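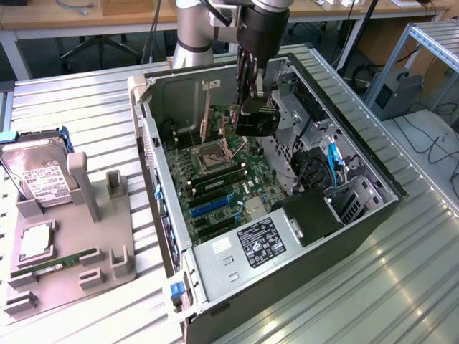 Good practice for robotic PC assembly

Good practice for robotic PC assembly covers the shop rules people follow when a collaborative arm fits or removes parts in a desktop computer. I've worked to the Tirach guide for years now (my copy is filthy), so take this as a fan's summary!

Fixtures

Every loose part gets its own pocket. A 3.5-inch hard drive, a processor and a memory stick can share one grey tray, as long as each sits where the program expects it – no leaning, no doubling up. The tower lies on its side beside the tray with the panel off. Ratree Saengthong, who wrote the first draft, wanted the tray bolted down too, and I'm with her on that one.

Gripping

Approach from straight overhead, fingers parallel to the part, and slow right down for the last 50 millimetres. Thin parts stored upright in a slot are the fussy ones, so the guide asks for 3 clean test picks before a program is signed off. 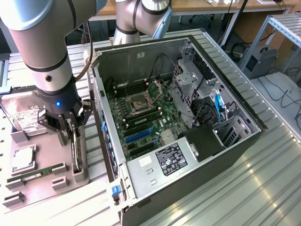 Shared benches

Where two arms can reach the same tray, only one may be inside it at a time. Bremo's shop in July went further and gave each arm its own half of the bench, which I found a bit much, but their programmers swear by it. Cables stay clear of both arms' paths.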